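In defense of the long way home

2022-03-04

I have a confession to make to everyone who has ever sat in my passenger seat, tapping at a phone and telling me there's a faster route. I know there is. I've known for years. I'm still taking Serklow Road.

It started when the bypass opened out past Fargate and cut the drive home down to something you could do during one side of a record. Everybody was thrilled. I was thrilled! I used to sit behind the gravel trucks at the Bansal Bridge light and think dark thoughts about whoever set the timer on that thing. Then I drove the bypass every day for a winter, and somewhere in there I noticed I was getting home in a worse mood than before. I'd walk in with my coat still on and start answering work messages standing up at the counter. There was no gap anymore. I'd go from one chair to another chair with a gray stretch of concrete wall in the middle, and my head never changed rooms.

So one evening I took the old road, mostly by accident (I missed the ramp, I was singing). It took me an extra 10 minutes. I passed the feed store and the house with all the birdbaths and the ball field where somebody had left the lights on, and by the time I pulled in I had pretty much stopped arguing with a spreadsheet in my head. I've been doing it ever since.

Now, I realize this is a small thing to have an opinion about. But I think we've let one number do all our thinking for us. The map shows you two blue lines and puts the minutes next to them, and the shorter one is darker, and that's that, decision made. There's no little label saying this one has the good trees. My sister-in-law won't even consider a road that costs her 2 minutes, and she's retired! Where is she going? 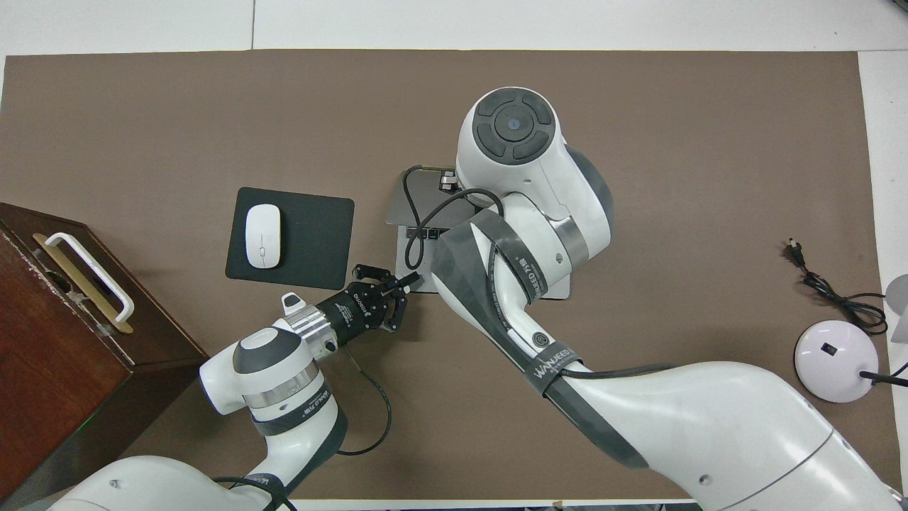
My dad was the opposite, and it drove us nuts as kids. He'd take us to the lake by way of every town that had ever had a pie in it. We'd be in the back seat with our legs stuck to the vinyl, begging, and he'd say he just wanted to see if the mill was still standing. The mill was always still standing. I complained about that for most of my childhood and now I can draw you the whole route from memory, every turn, and I couldn't tell you a single thing about the highway we took after he sold the wagon.

People push back on this, and some of the pushback is fair. Gas costs money. If you've got a baby at daycare and they charge you by the quarter hour after closing, please, take the bypass, I'm not a monster. If you work nights and you're fighting to keep your eyes open, same thing. And I'm lucky that my long way is pretty. Some people's long way is four miles of tire shops. I did a job out in Trisus once where both ways home were awful and the only difference was which side the sun was on.

But I've heard the "I don't have time" argument from people who then get home and sit in the driveway for a good while, engine off, looking at their phones. I've done it too. I did it all through that winter. I think the driveway sitting is the long way home, only with worse scenery. You need the gap, and if you don't put it somewhere nice it'll go wherever it can find room.

The folks who work from home got this before I did. A neighbor of mine started walking around the block every morning before she opened her computer, then again when she shut it. Same block both times, sometimes in slippers. I thought it was the silliest thing I'd ever seen, and then I realized she'd built herself a commute out of nothing because she missed having one.

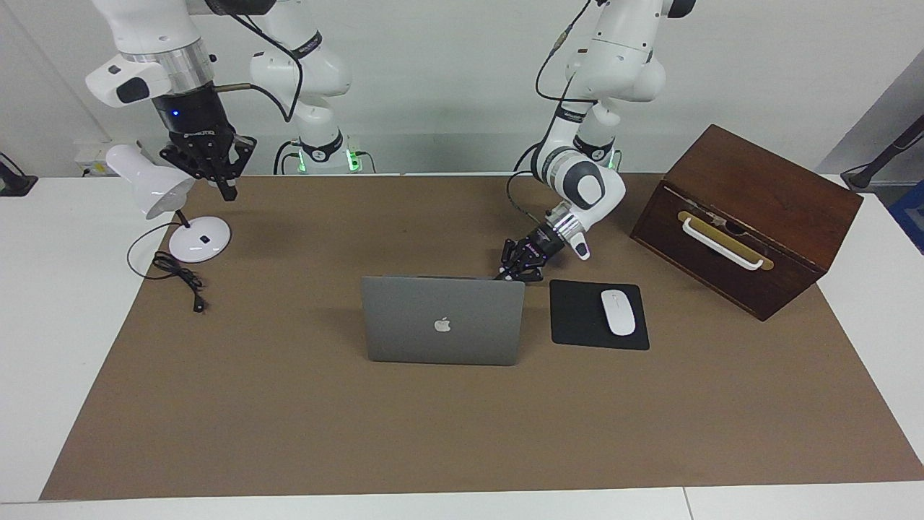
Two white robot arms over a table covered in brown paper.

Anyway, the old road. A few things I've picked up, in case you want to try it. Leave the map off. If you leave it on it will nag you to turn around, and you'll start doing the math. Don't make calls. I tried catching up with my brother on speaker and got home without having seen one thing. Radio is fine, and so is singing, obviously. And don't do it every day if that starts to feel like a chore. I skip it when it's pouring or when there's ice cream in the trunk.

The county wants to close the Bansal Bridge in April for repairs, and there's talk at the diner that they may not bother opening it again, seeing how few of us use it. The notice said 2738 cars last month. I guess that's not a lot for a bridge. It sounded like plenty to me, all those people with a perfectly good bypass right there, choosing to wait at that terrible light. I'd like to meet some of them. I bet one of them is the lady in the green truck who waves.

If it does close for good, there's another way around by the quarry. It adds 40 minutes and half of it is dirt. I drove it over the weekend just to see, and there's a spot up top where you can see the whole river. I wouldn't do it on a weeknight. Well, maybe in the summer.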